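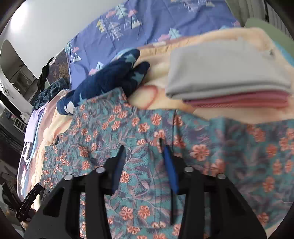
So I've been using the Kofler hand gripper for a couple of weeks now, and three of you have emailed asking if it's worth the money, so let's do this properly!

Quick background for anybody new here. I do paid folding sessions at home. You hold the gripper, you do your chores with it, the camera on it records everything, and you upload it at the end of the day. My old kit was the Skemow one, which I complained about on here all through November (sorry about that). The Kofler costs $277 if you buy it outright, or you can rent it through Siltmont and they take the rent out of what you earn. I bought mine. I hate renting things.

First, the good stuff. The finger pads are blue and they grip fabric way better than I expected. Cotton sheets, thin curtains, my big floral piece with the orange flowers, all fine. You come in with the jaws open, pinch, lift, and it stays put. The Skemow used to let go of anything slippery right when I had it lined up, and I would say words that I then had to hope weren't in the audio.

I also like that the jaw plates have cutouts in them. You can see a bit of what you're picking up through the gaps, and when the whole bed is covered in blankets and pajamas that really does help.

Now the grumbles. It's heavy out front. My wrist was done after 64 minutes the first day, and I'm a person who kneads bread. Euan Guthrie, who does the same sessions over in Stondton, wraps his handle in bike tape and swears by it. I tried that and it made my hand sweat, so I took it off again.

Fleece is still a pain too. You go for the top layer and get the top layer plus half of whatever is under it. I've started coming in from a folded edge with the pads nearly flat, which works maybe most of the time? If you have a better trick please leave it in the comments.

The manual is 2 pages and one of them is the warranty. I had to write to support to find out how tight the bolts on top should be, and Waltraud Baumgartner wrote back the same afternoon with a very nice answer (snug, don't crank on them, check them once a week). Good support, bad manual.

Would I buy it again? Yeah, I would. If you only do a session here and there, rent it first and see how your wrist feels. I'd give it 7 out of 10, and 8 if they make it lighter.

Next up is the charging dock, once it gets here. The tracking page has said "preparing" since 25th June.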